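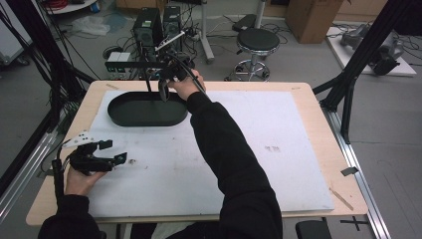
Corngate opened its doors on November 22, 2021, and I was in line before they'd even put the sign out. I had wanted to see the Hamdy building at Wundimberg for ages, and it was worth the 81 miles (and the terrible coffee on the way!).

The part I liked best was the tray table. I know how that sounds, but I have a soft spot for a plain oval tray, and the dark green one was a beauty: long, low, rounded at the ends, with just enough of a rim to stop a spoon from sliding off. It lay on a big pale board over a wooden tabletop, and against all that white the green really sang. 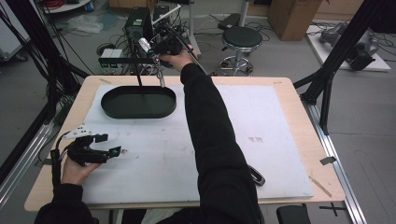
I went back to it twice before lunch. The board had its share of smudges and little spots, which I liked, because a work table ought to look like one. I stood there planning where a tray like that would go at home, and I think the answer is the hall shelf, for keys and mail.

After that came the Gilora storeroom, where they keep 4000 pieces of old tableware on open shelves. We went in groups of 6 and I could have stayed all day. The blue soup bowls near the door are lovely!

The next open day is in January. Tickets are $2 at the gate, and the lot behind the building fills up early.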